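Community Help: Tenancies and Shared Buildings
Print | E-mail
2022-08-27, posted by Zinash Tekleab
Reading time: 2 minutes

Keeping a dog in a rented flat: may the landlord ask for a further deposit?

I rent a one-bedroom flat in Gourlay and have lived there since May. My agreement states that pets require written consent. I have applied to keep a small adult dog, and the agent has replied that consent will be given on payment of a further 300 pounds. I should be grateful to learn whether this is usual, and whether I should pay before the consent is issued.

Yaw Nutsugah
Please do not pay anything until you have the consent in writing. The total deposit may be limited by law, depending on where you live and on your rent. Ask the agent to state the sum already held, the scheme in which it is protected, and the clause relied upon for the increase. Allow 7 days for a reply. If none is received, a local housing adviser can write on your behalf.

Abdelghani Ramadan
My landlord asked for the same and I paid it. No difficulty so far.

Abrehet Tesfamariam
I agree with the first reply. I would add that a short written statement about the animal is often well received. Mine gave the dog's age, the name of the veterinary practice, the hours it would be left alone, and where its bed and belongings would be kept.

Basket and chew toy:

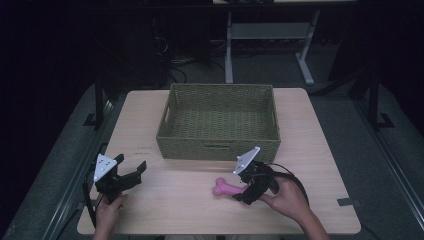
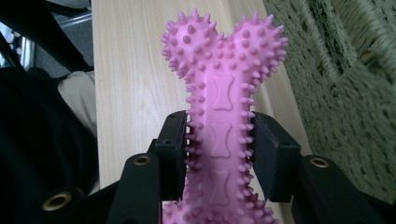
The statement should be signed and dated, and a copy kept with the tenancy agreement. You should also request an updated inventory, with the condition of carpets and doors recorded before the dog arrives. Should a deduction be proposed at the end of the tenancy, the inventory will be the first document requested.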